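Filmont matt bench mat in olive, six months on

Review by the Jastley workroom

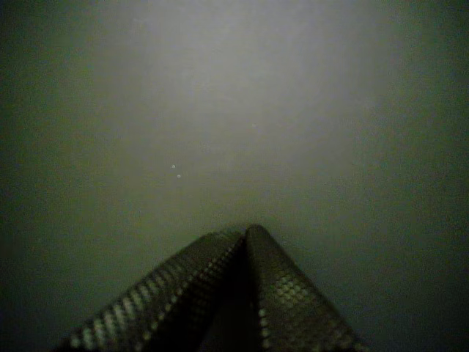 Reading time: 2 minutes

I bought the Filmont mat in September to cover a bench that had seen too much glue. It cost $90 from Provden, which was the middle of the range. The cheaper Kincaid mat was out of stock in anything but bright blue, and I didn't want to look at bright blue all day.

The colour is a dark grey-green that changes a fair bit with the light. Under a lamp the middle goes pale grey and the sides stay close to black. There's no printed grid or ruler on mine. If you want measurements, the gridded version is a separate item, order code 2481.

Glare is low. You get a soft patch of light with no hard edge to it, so small parts are easy enough to find. The downside is dust. Every pale speck shows up on a surface this dark, and I wipe it down most mornings with a damp cloth. Anyone sanding or cutting foam nearby will be doing it more often.

It arrived rolled and took until the following Wednesday to lie flat. Weighing down the corners helped. There was a rubbery smell for the first few days - not strong, but I kept the window open.

Wear has been fine so far. A hot glue spill peeled off whole. A craft knife does leave a mark, so I keep a separate board for cutting.

The mat is 749 mm deep, and my bench is a bit deeper than that, so a strip at the back is still bare. Measure before you order. Provden charges $16 for return postage.

I'd buy it again in a lighter colour.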